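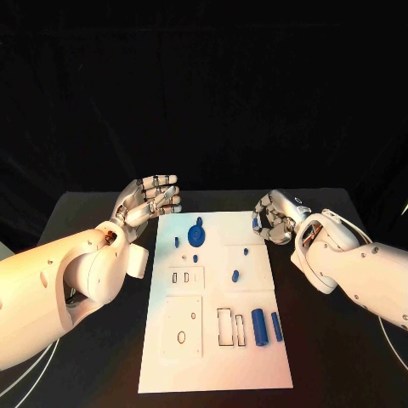
How long should you let bread dough rest before you shape it?

Longer than you want to! I give mine 2 hours on a cool day, and in October I'll happily let it go to 5.

I learned this in Skolterville, in a kitchen the width of a hallway, from a baker called Finn Mühlbauer who never once looked at a clock. He poked the dough, grunted, and went back to his coffee. I poked mine and got a dent that stayed put (too far gone, he said, make flatbread). So we made flatbread, with salt and a lot of butter, and I ate most of it on the bus to Chisholm.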